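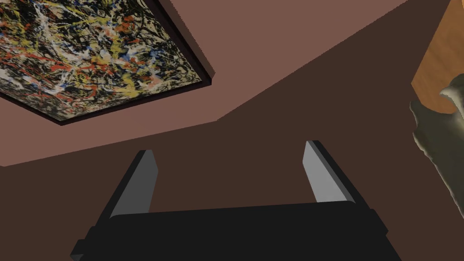
Kastton: Harbor Trade Board Game, Second Edition

Players: 2 to 4
Publisher: Brolter Games
Design: Behrouz Nazari
Rules language: English, with Polish rules as download
Status: In stock

Kastton is a trading game about four merchant families who share one small harbor. The harbor is always too small for all the ships, and this is the main problem of every player. You buy goods in the villages, you bring them to the docks, and you try to sell them before the other families fill the market with the same thing.

A game is played in nine rounds. In each round you first choose your dock card in secret, then all players show the cards at the same time. The lowest number goes first to the market but pays the highest fee. The player with the highest number pays nothing and must wait. After the market come the ships, and after the ships you may hire one worker if you still have coins.

There are no dice in Kastton. The only luck is in the order of the weather cards, and two of them are always open, so you can prepare for what is coming. Players who do not like surprises will feel comfortable. Players who like to attack others directly will maybe find it too quiet, although taking the last free dock from your neighbor is quite a rude move.

What is in the box

Game board, printed on both sides (the side with the lighthouse is for two players)
Family boards
Dock cards and weather cards
Goods in wood: salt, wool, fish, tar
Ships and workers in wood
Coins in thick cardboard
Cloth bag
Rule book

What changed in the second edition

The rule book was written again from the first page by Danuta Sadowski, with more examples for the selling phase. In the first edition many people asked us if tar can be stored over the winter. It can, and now the book says so on page 9.

The fish pieces are now a lighter blue. Under a yellow lamp the old ones looked almost the same as the wool.

The family of Seixas was too strong when it started beside the salt village. It now begins with one coin less and cannot hire the Pilot in the first round. If you own the first edition you can play with this change at once, you do not need to buy anything.

The dock cards have the same size as before, so the sleeves you already have will fit. The backs are different, and because of this you should not mix old cards with new cards.

Playing with two

The two-player game uses the back side of the board and a neutral family. The neutral family does not buy or sell. It only occupies docks, according to the weather card. Brenda Sugden tested this version for us during a whole December, mostly with her son, and she asked that the neutral family should never block the same dock two times in a row. We followed her advice.

Expansion

Skellness is a small expansion with a second harbor in the north. It adds ice, whale oil and longer routes. It works with both editions. We recommend to play the base game a few times first, as the ice rules change the value of the early rounds very much.

Replacement parts

If a piece is missing or broken, please write to Mahnaz Jalali with the name of the part and the edition of your game. The edition is printed on the bottom of the box, next to the bar code. We send small wooden parts free of charge. For boards and cloth bags we ask you to pay the postage.

Corrections

June 27, 2023: On the player aid, the cost of the Ropemaker is printed as 4. This is correct. In the rule book, in the list of workers, it is printed as 3 and this is a mistake. The downloadable rules are already repaired.

The Warehouse can hold goods of different kinds. The picture in the setup part shows only wool, but it is not a rule.

Questions about the rules are answered by Dae-han Maeng. Please put the round number and the phase in your message, so he can understand the situation on the board.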